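Flisix releases Moges 12 portable power station with replaceable cells

The unit charges two ways over USB-C and goes on sale in December
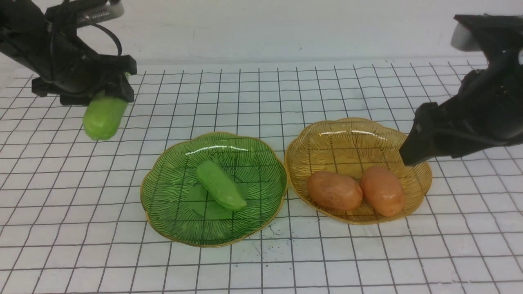

Two decorative glass plates side by side on a table, with a green toy vegetable held above the surface.

Flisix has added a new model to its line of portable power products. The Moges 12 is a small power station aimed at home users who need to keep a router, a laptop or a few kitchen lights running during a short outage. Sales begin in December through the company's online store and at its two retail locations, in Tinbridge and Pesdale.

The main change from the previous Moges is the battery pack. The older unit used a sealed pack that had to be returned to the manufacturer when its capacity dropped. The Moges 12 uses a tray that slides out of the base after four screws are removed. The tray holds lithium iron phosphate cells with a combined rated capacity of 1093Wh. Flisix lists the usable capacity at the AC outlets as 881Wh, the difference being inverter losses and a reserve that the controller does not release.

Output is through two AC outlets, two USB-C ports and one 12V socket of the type found in cars. Only the upper USB-C port works in both directions. It can charge a laptop or take power from a compatible wall adapter, but it cannot do both at once. The lower port is output only. A separate AC inlet on the rear panel is the faster way to charge, and the cord for it is supplied. A USB-C cable is not.

The unit can run loads while it is charging from the wall. In this mode the outlets are fed directly from the AC supply, and the inverter takes over when the supply fails. Flisix does not describe the product as an uninterruptible power supply, and the manual advises against connecting desktop computers or medical equipment that cannot tolerate a brief interruption.

"The switchover is fine for a router or a lamp. We have not certified it for anything more sensitive and we are not going to print a number on the box that we have not certified," said Baldur Briem, head of hardware at Flisix.

A monochrome display on the front shows remaining charge, input power, output power and an estimate of remaining time. The estimate is based on the last few minutes of use, so it can move sharply when a load such as a refrigerator compressor starts. The display turns off by itself and wakes with a press of any button. There is no wireless connection and no phone app. Firmware updates are loaded from a USB drive through a service port behind the battery tray.

Cooling is by a single fan that draws air in from the left side and exhausts on the right. The fan stays off at light loads. Flisix asks for clear space on both sides during charging and recommends against use in a closed cabinet.

Replacement trays will be sold separately. According to Titilayo Omoregie, product manager for the Moges line, the trays will have their own serial numbers and a warranty that runs independently of the main unit. The controller reads the tray at startup and resets the charge counter when a new one is fitted. Trays from the earlier Moges are not compatible, and the company does not plan an adapter.

"People asked whether they could keep a second tray on a shelf and swap it in during an outage. You can, but it is a screwdriver job and the unit has to be powered down first," Omoregie said. She added that a stored tray should be left partly charged and checked every few months.

Solar input is supported through a barrel connector next to the AC inlet. The controller accepts panels with an open-circuit voltage between 12V and 25V, which limits most owners to a single small panel or to several wired in parallel. Panels are not included, and Flisix is not offering a bundle.

The previous Moges will remain on sale until existing stock is gone. Sealed packs for that model will continue to be serviced at the Tinbridge location. Flisix has not announced a price for the Moges 12 or for the replacement tray - both will be published when orders open.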